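Chapter 12
Bags, Containers, and the Shared Work Area

In this chapter you will learn how to
sort the loose items found in a shared office
choose a container for each group of items
pack and unpack a soft cloth bag
set up a table or a patch of floor for sorting

Key terms: soft container, rigid container, staging surface, home location, dead storage

Most offices own more storage than they use well. A filing cabinet may be full in the top two drawers and almost empty in the rest. Boxes sit on top of shelves with nothing written on them. Meanwhile the things people need every day – a water bottle, a tube of wipes, a charger, a folded bag for the trip home – end up on ledges, on desks, and on the floor beside a chair.

Chapter 11 dealt with paper. This chapter deals with everything else. The items are mostly small and light, and they come in shapes that do not stack. They also move around. A folder stays in its drawer until somebody asks for it, but a cylindrical container of snacks or wipes may be picked up and put down in several places in a day.

The Gresomstead office

We will return several times to one workplace. Gresomstead is a small firm that shares a floor with two others, Bachmann and Zestdale. The three firms have one large open room, with partition panels between some of the work areas. When the lease was renewed in October, the tenants agreed to clear the room of items that had no owner. They gathered 200 loose items. Of these, 70 were claimed within the first week. Another 30 were thrown out as broken or expired. The rest needed a place to go, and that is the problem the exercises ask you to work on.

The tenants had already bought a set of matching bins. They had bought them before sorting, and the bins were the wrong depth for most of what went into them. Tall containers stuck out at the top. Flat items slid underneath and were not seen again until the bins were emptied. Sort first, then measure, then buy.

Soft and rigid containers

A rigid container keeps its shape when it is empty. Bins, drawers, boxes, and jars are rigid. They protect what is inside and they can be lined up on a shelf, but they take up the same room whether they are full or not.

A soft container takes the shape of what is put in it. Cloth bags and pouches are the common kinds. A cloth bag can be folded flat and kept in a drawer, and it will hold items of mixed shapes that would waste space in a box. It gives little protection, and it falls over. Anything at the bottom is hard to see, so a soft container works best for things that are carried together and emptied together.

Many sets of belongings use both. A cylinder with a lid goes inside a cloth bag, the bag goes on a shelf or in a bin, and the whole set has one home location.

The staging surface

Before you pack, you need somewhere to lay things out. This is the staging surface. A table is the usual choice. A clean mat on a carpeted floor will also do, and it gives more room for large or awkward items. Spread the bag open on the surface and smooth out the worst of the folds. Check the seams and handles. Then bring the items to the bag one at a time, heaviest first, with tall containers standing upright against the sides.

Seating matters as well. A person working at floor level from an office chair has to bend forward for each item, and should change position often. For a long session, raise the work to a table or lower yourself to a stool.

Figures 12.1 to 12.3. Views from a single session in a shared room.
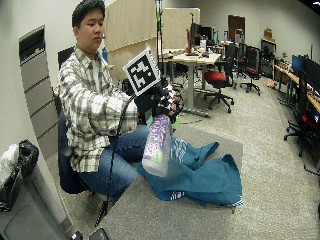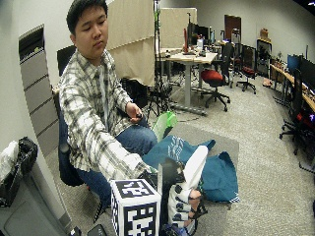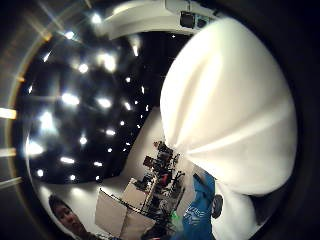
Allow more time for unpacking than you expect. People tend to tip a bag out all at once, which is quick, but small items roll away and fragile ones land on hard ones. Take the top layer out by hand. When only light items are left, the bag may be turned over and shaken above the staging surface.

Fold the empty bag before you start on the next one. A method that works for most cloth bags is to lay the bag flat, fold the handles down, fold both long sides to the middle, and roll from the bottom up. The Hekitz method, described in Section 12.3, uses a square fold and is better for shallow drawers.

Before you read on

1. List the soft containers kept in your own workplace or classroom. Where is each one stored when it is empty?
2. Find one item that has no home location. Follow it for a day and note each place it is put down.
3. Why might a filing cabinet be a poor place for cylindrical containers? Measure a drawer before you answer.

Related sections
Section 11.4 Labeling Drawers and Folders
Section 12.1 Sorting by Use
Section 12.2 Measuring Before Buying
Section 12.3 Folding and Storing Cloth Bags
Section 13.1 Clearing Floors and Walkways
Appendix C Blank Inventory Sheet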